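Subject: Re: [castach-users] right wrist stops dead, no error

Earlier someone at Ovcombe wrote:

> Has anyone seen the right arm just quit at the wrist while it
> is reaching for a hook? Ours gives no error and no beep. The
> left arm carries on as if it were alone. We are on the
> September build of Castach.

Yes! We have been chasing this very fault at Rakotside and I'm so glad it isn't only us. We run the key-hanging task, keys off the table and onto hooks, and we had 8 stops in 54 tries. Every one was on the right side, and every one came with the wrist turned nearly all the way in.

My bet is the cable bundle. It leaves the top of the gripper housing and runs back down the arm, and at that angle I think it gets pulled tight enough to drop the signal for a moment. Castach then holds the wrist – fair enough – but it never tells the other arm. That second part is what worries me. One arm frozen and the other still moving is how fingers get pinched when you step in to look. 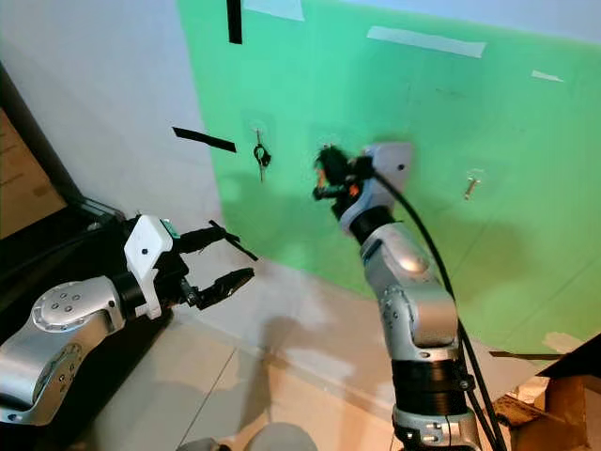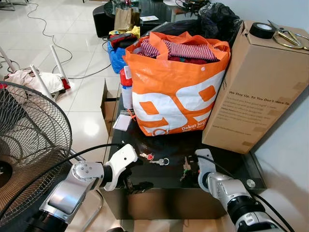
The first is at the hooks, the second is at the table with the keys laid out.

What we have changed so far:

- more slack in the bundle at the wrist
- wrist turn limited in the Ticona config file, 3 degrees short of the old stop
- a rule that we hit the stop button before going near either arm, even if both look still

We have had 2 long sessions since then without a stop, which is lovely but proves very little. Could you try the slack first and leave the limit alone? Then we'd know which one matters. And please send your logs, I would love to line them up with ours.

Rakotside bench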